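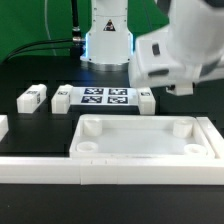 According to Bořivoj Charvát, the first block in a row is the only one you get to place. Every block after that, he says, is placed by the one before it. He has told this to beginners for years, and most of them nod and then set down their second block crooked.

White blocks on a black table are about as plain as a pastime gets. A row of them has no picture to complete and no tower to admire. The blocks stand next to each other with a dark gap between one and the next, and the work is all in the gap. If the blocks are of similar height, as the first two in our row are, there is little else for the eye to settle on.

Charvát came to it through shelving. He fitted out stores for a company called Fenex and spent a good part of each day making upright things stand in line. When the Fenex job ended he had a box of offcuts in the garage, all painted white for a display that was never delivered. He stood them up on the workbench one evening in April and was still there at midnight. The box held 170 pieces. He still has most of them.

He now runs open tables at Clelance, a former print shop with good floors and bad heating. People come in, hang up their coats and take a tray of blocks. There is a radio, usually turned low. The longest row built there had 2216 blocks in it and went out of the main room, along the hall and into the kitchen, where it turned twice to get around the stove. It was left up overnight and taken down the next day. Charvát doesn't talk about it much. He would sooner talk about a row of 16.

Sixteen is what he gives to newcomers. It fits on one table, and you can see both ends without turning your head. The blocks go down from left to right, with the long side facing you. You set the first one, step back, and look at it from the end of the table. Then you set the second. Many people want to slide a block up to its neighbor and then pull it back to make the gap, and Charvát discourages this. He likes a block to come down from above, straight, and stay where it lands.

"Sliding leaves you with a habit," he said. "You start nudging. Then you nudge the neighbor too, and now you've got two wrong."

There are arguments about the gap. One group at Clelance uses a spacer, a strip of card cut to size and lifted out after each block. The other group calls that tracing. Nghiêm, who builds slowly and often gets through only one tray in an evening, works by eye and checks the gaps from above. Zito uses the card and is finished in half the time. Both rows look fine to me. I was told, kindly, that I hadn't been looking long enough.

The small markers are another matter of taste. A plain white block has no front. Turn it around and nothing seems to have changed, though the faces may not be quite the same and the row will show it. A small black-and-white marker on the top face gives you something to go by. Some blocks carry one on a side face as well, which helps at the end of a row where that side is open to view. Charvát puts up with them. He says they draw the eye, and that a person who lines up the markers may forget to line up the blocks. Zito wouldn't work without them.

I tried it with and without. With markers, my row was straighter on top and no better at the base. Without them I kept bending down to tabletop level, and by the tenth block my back hurt.

The table counts for more than I expected. Clelance has one in pale wood, and white blocks on it seem to float; you lose the lower edge and start guessing. On black, the edge is sharp. So is every mistake. A black surface also shows marks and old scuffs, and faint grooves are a nuisance if they run nearly parallel to your row but not quite. The eye follows the groove and the row drifts with it. Charvát's advice is to turn the table or start somewhere else. He doesn't believe in tape lines.

Lighting comes up a lot too. One strong lamp from the side throws each block's shadow into the next gap, and all the gaps look wider than they are. The regulars prefer the overhead lights on and the side lamps off, and they'll ask before switching anything while a row is going up.

Taking a row down has its own rules, or at least its own manners. No one at Clelance knocks them over. The last block comes off first and goes back in the tray on its side, then the next, back to the one you started with. It takes three minutes for a row of 16. I had mine down in less and was asked whether I was in a hurry.

Before I left I set up one more row at the far table. The second block was crooked. Charvát looked at it from the end, said the first one was very good, and went to see about the kettle.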